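Home Talks Repairs Calendar Sign in
Search the talks Type a word Go

Swapping a processor: my notes for Friday

Hi everybody, thanks for coming out to the Padance evening! I've got 30 minutes and I talk fast, so wave at me if I lose you. (Slow down here. Drink some water.)

Tonight is all about the socket, that little square where the processor sits.

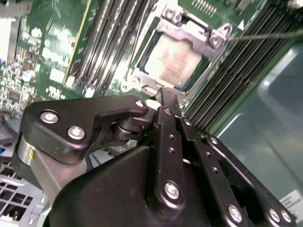
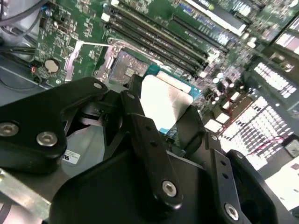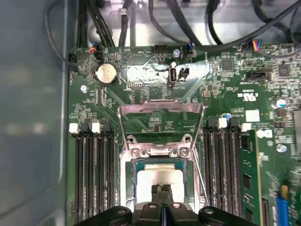
Last one, the big tower on its side with the socket empty:
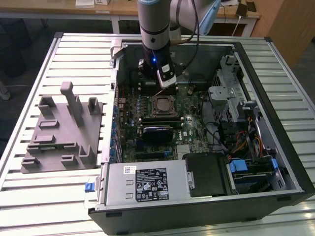
Violeta Villalba wrote to me after the spring talk that she had always pushed down on the chip to make it seat, and was that so bad? Well, yes, kind of! On a socket with gold contacts you set it down flat, let go, and let the bracket do the pressing. I bent 2 contacts on my very first board and I still feel sick about it.

Okay, order of work. Power cord out, case on its side, lever up, bracket open. Hold the chip by its edges and match the corner mark before you lower it. Then bracket, lever, fresh paste, cooler. (Pass the Plemetti paste around, it was 7 dollars.)

If somebody asks about memory, say we'll get to it after the break. Danilo has the spare boards.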